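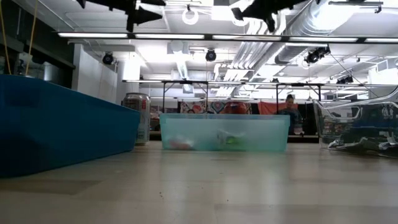 Wanda Gallagher reckoned a rule sheet only works if you can read it in the time it takes a kettle to boil, and she told me so before I'd even sat down. My first draft ran to eight pages. So that was my project sorted: get the working rules for the Mimstead sorting table down to something people would read and stick to, and find out which ones they were ignoring and why.

The job itself is simple enough. Two arms pick up sweets and drinks cans and put them in plastic bins, over and over. I sat in for most of April with Tsung-han Yang and Ka-ming Tsai and wrote down every time somebody did something the old sheet said not to (they were very good about it, considering!). I ended up with 485 notes, and loads of them were about hands.

1. Hands and arms
The old sheet said "keep clear of the robot at all times", which sounds great and can't be done, as somebody has to put the sweets back. Everyone just quietly broke it. I changed it to: say "hand in", wait for the other person to say "stopped", then reach. Ka-ming thought we'd feel daft saying it out loud and we did, for a morning or so. 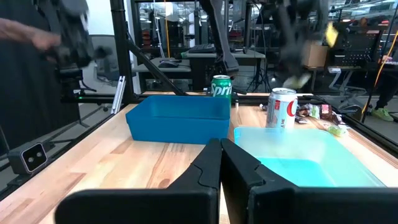

2. Things on the table
Only what's on the run list goes inside the rail. No phones, no pens, no lunch. Cans stay sealed, and any can with a dent gets swapped before the next run. Tsung-han wanted a rule about wrappers too, so a split one now goes straight in the rubbish and gets a line in the log.

3. Floor and cables
I'd left this out completely and Chak-lun Kao sent the draft back with one word on it, "floor". Fair enough. Leads get checked at the start of each session, and anyone who isn't working the arms stays behind the tape. I still don't think we've got the wording right for visitors, and the people at Dekness who lent me their own sheet hadn't cracked it either.

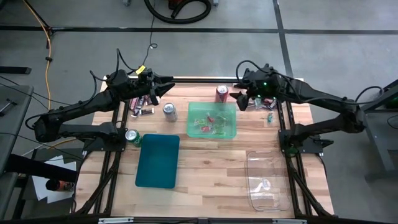
Fig. 3. The sorting table from overhead, with both arms, the cans and the bins.

4. Who can stop it
Anyone. The old sheet named 2 people, and on 5 of my visits neither of them was in the room. This was the easiest change to make and the one I'm most pleased with.

The new sheet is a single side of paper. Cheuk-hei Shek is trying it on the Namby table next, where there's just the one arm, so section 1 will probably need another go.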